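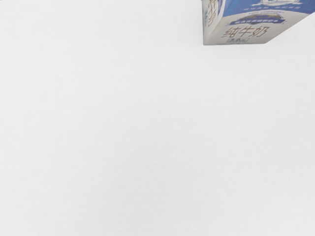
Milk carton task, simulator side

7/4/26

The club has moved its spring project into simulation for the summer, and I said I would write up where the milk carton task stands before the notes in my text file stop making sense to me. The short version is that the scene works, the grasp planner mostly works, and the wrist view search does not work well enough to submit. The long version follows.

The task comes from the Ponine student challenge, which our club entered in March. A robot arm has to find a milk carton on a tabletop, pick it up, and set it down upright on a target mark. The carton position changes at the start of every run. The arm gets joint readings and wrist camera images, and it does not get the carton pose. There is a time limit of 50 seconds of simulated time per run. A run that knocks the carton over scores zero, even if the arm then picks it up and puts it in the right place.

We use Pravatier as the simulator. I would have picked something else, but the challenge organizers grade in it, and translating between two physics engines is a poor use of a summer. It loads quickly on the lab desktop and slowly on my laptop. Our own code sits on top in a package called Ki, which started as a homework assignment and still has homework-quality naming in a few places. If you are new to the club and you find a function called do_thing_2, that is the inverse kinematics wrapper.

The scene

There isn't much in it. The tabletop is pale and close to uniform, with no seams and no pattern. The carton is a white and blue one, with 纯牛奶 (pure milk) on the front in reddish-brown and a dark blue banner above that. The smaller print is too blurred to read at our render resolution, and nothing in the pipeline tries to read it.

A plain table sounds like the easy case. For detection it is. The carton is the only thing with any strong color, so a simple segmentation on saturation finds it without training a network. We tried a network first, spent most of a month on it, and it was worse than the threshold on every measure we kept. The blue parts of the carton segment cleanly. The white parts don't, as they come out at nearly the same brightness as the table, and the mask tends to lose the lower part of the front face. The fix was to take the blue region and the lettering as anchors and fit the known box dimensions to them, ignoring the white boundary unless the fit was poor.

For search, the plain table is the hard case. When the carton is only partly in view, most of the image is pale surface with a slight brightness gradient, and there is nothing on that surface to track. Our first version used feature matching between consecutive images to estimate how the view had moved. With no texture on the table, all the matches landed on the carton, and when the carton was up in a corner they were bunched into a small patch of the image. The motion estimate from that is bad. Small errors in the patch turn into large errors in rotation. We dropped feature matching and now take camera motion from the joint readings only, which in a simulator are clean anyway.

The partial view problem

This is where I have spent the last two weeks. Suppose the carton is in the upper right corner of the wrist view, with the top of it out of sight. The detector returns a mask. The mask touches the image border on two sides. What the box fit does with this depends on which edges it can see.

If it has the bottom edge of the front face and the vertical corner between front and side, it has enough for position and heading. The carton height is known, so the missing top doesn't matter. If it has only the front face and a strip of blue, it has several possible headings that fit equally well, and it used to pick one of them and report it with full confidence. The planner then drove to a pregrasp pose that was rotated by some large angle, and the fingers came down on a corner. That accounts for nearly all of our knockovers.

The current version does the following.

First, check whether the mask touches the border. If it doesn't, fit the box and go on to the grasp.

If it does, don't fit anything. Compute the direction from the image center to the mask centroid and move the camera a fixed step in that direction, keeping the height and the tilt the same.

Take a new image and repeat. Give up after 25 steps and return to the home pose.

It is a very plain method and it has two faults. The fixed step is too long when the carton is almost fully visible, so the camera passes over it and the mask ends up touching the opposite border. Then it steps back. I have logs where it goes back and forth until the counter runs out. The second fault is that keeping the height constant means that at low heights the carton can never fit in the view at all, and the loop has no way of finding that out.

The change I am testing scales the step with the distance from the centroid to the center, and raises the camera if the mask touches two opposite borders. It should have been written that way in the first place.

Numbers

I ran the old controller for 500 runs with random carton positions, using a fixed seed so the new one can be compared on the same set. Out of those, 161 failed. I have sorted the failures by hand into three bins, which are search timeout, knockover, and everything else. Search timeout is the biggest bin by a wide margin. The third bin is mainly a bug where the gripper closes before the arm has settled, and that one was fixed with a longer wait.

I don't have a full result for the new controller. The batch is running on the lab desktop now, and the desktop is also being used for something else, so it will take as long as it takes. The partial log looks better than the old one at the same point, but the first part of that seed has a lot of easy positions in it and I wouldn't read much into it yet.

One note on how the logging works, as it has confused two people so far. Each record stores the image taken at the start of the step, along with the joint command that was sent after it. If you open an image and the carton is in the corner, the command stored with it is the one meant to bring it closer to the middle. It is not the command that put it in the corner. I considered changing this, then found that the Ponine upload format wants it in this order, so it stays.

The image viewer in Ki also flips the vertical axis if you start it with the debug flag. I know about this. Check the lettering if you are unsure. If 纯牛奶 is upside down, you have the flag on.

Lighting

The table is lit evenly and the shadows are very weak. This helps segmentation and hurts one other thing, namely any attempt to judge contact from the image. On a real table the shadow under an object tells you quite a lot about whether it is sitting flat. In our renders there is so little of it that I stopped trying. Contact now comes from finger force alone. The threshold is set by hand and I am not proud of how.

There was a request at the last meeting to turn on stronger directional light so the images look more real. I am against it until the search is done. Changing the light changes the saturation values, the threshold moves, and then I can't compare anything against the old batch. After the submission we can change whatever we like. Somebody should probably also try a tabletop with a texture on it, to see whether feature matching comes back to life, but that is a separate project and would suit a new member.

Hardware

Several people have asked when any of this goes onto the real arm. The club arm is still waiting for a replacement wrist joint from Skument, and the shipping date has moved twice. My own view is that the simulated results are good enough to try at low speed with an empty carton as soon as the part is in. The white-on-pale segmentation will need to be redone for the lab bench, which is darker and has scratches all over it. That may turn out easier.

To do before the next meeting

Finish the batch with the new step rule and sort the failures into the same bins.
Write a test for the case where the mask touches two opposite borders.
Rename do_thing_2.
Move the force threshold out of the source and into the config file, with a comment saying where the value came from.
Decide whether the return to home pose should count against the time limit. At present it does, and a run that goes home once rarely has time to finish.

The code is on the club server in the usual place, on the branch called partial-view. The main branch still has the old fixed step, and please leave it there until the comparison is finished.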